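Equipment planning meeting, Cullavley site, April
Started 9:30, ran over by a quarter of an hour.

Present: operations, data collection, purchasing, facilities (by phone, first three items only)
Apologies: safety

## 1. Previous minutes

Accepted with one correction. Item 6 should read "spare gripper fingers", not "spare gripper frames". Purchasing had already ordered the right part.

Carried over from last time: the label printer (closed, arrived), the second shelving bay (open, see item 5), the insurance schedule (open, waiting on the broker).

## 2. Hand-held grippers

The current sets are in use on most shifts and there is no spare when one goes out for repair. Data collection asked for 34 more units so that every station has a working pair and a fallback on the shelf.

Two quotes were tabled. Skundavness is cheaper per unit but charges separately for the marker mounts and for calibration. Trestitz includes both, with a longer lead time. Once the extras are added the two come out close to each other, and purchasing will redo the comparison on a like-for-like basis.

Points raised:

- Trestitz handles are slightly thicker. Operators with smaller hands found the trial unit tiring by mid-shift.
- Skundavness will not hold its price past the end of the quarter.
- Neither supplier could say whether finger pads will be the same part number next year. Purchasing to ask for this in writing.
- Mixed fleets were discussed and ruled out. Two sets of calibration files caused enough trouble last winter.

Decision: order deferred to the next meeting, pending the revised comparison. Four units may be bought from Skundavness now, out of the repairs line, to cover the gap.

## 3. Headsets and cables

Cable wear is still the main cause of lost time on the headset stations. The log shows 42 faults since the start of the year, most of them at the connector end. Operations proposed right-angle connectors and a clip at the belt. Facilities would prefer overhead cable drops but has no budget for them in this building before the lease review.

Agreed to fit clips at all stations first and look at the log again in two months. Overhead drops stay on the list for the new financial year.

Face pads are being replaced too late. Operations will move to a fixed interval and keep a box of them at the sign-out desk.

## 4. Fixed arms

Evangelista has offered an extended demonstration loan of one bench-mounted arm, up to 60 days, freight at our cost both ways. Operations is in favour. Purchasing noted that the last loan from another supplier ended with a bill for a scratched cover and asked that the arm's condition be recorded on arrival and again on return.

Power at the proposed bench was queried. Facilities confirmed that the circuit can carry it but that the outlet is on the wrong side of the room. An extension lead across the walkway is not acceptable. The outlet will be moved or the bench will.

Decision: accept the loan, subject to the outlet being sorted first.

## 5. Floor space and storage

The second shelving bay has been measured twice with different results. Facilities to measure again and send the figure around by email.

The brick-wall room remains the busiest. Gripper work and headset work go on there at the same time, and operations considers it close to its limit. No new stations will be added in that room until the storage question is settled. The tall white cabinet by the window stays where it is for now.

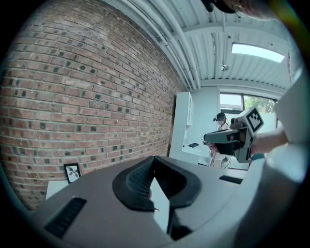 ## 6. Budget position

The equipment line is underspent, mainly due to the deferred gripper order. The repairs line is overspent. Purchasing suggested moving money between the two at mid-year; operations would rather wait for the Trestitz figure.

Battery replacements were budgeted at 112 packs for the year. Use so far is in line with that. Data collection asked that old packs be dated before disposal - the present bin has no record of what went into it.

## 7. Actions

- Purchasing: like-for-like comparison of Skundavness and Trestitz, with freight shown separately.
- Purchasing: written answer on finger pad part numbers.
- Operations: belt clips at all headset stations.
- Operations: interval for face pad replacement, posted at the sign-out desk.
- Facilities: outlet for the Evangelista arm; shelving measurement.
- Data collection: date labels for used battery packs.

## 8. Other business

The sign-out sheet is being filled in after the fact on late shifts. Data collection to remind shift leads.

Next meeting in May, same room, same time.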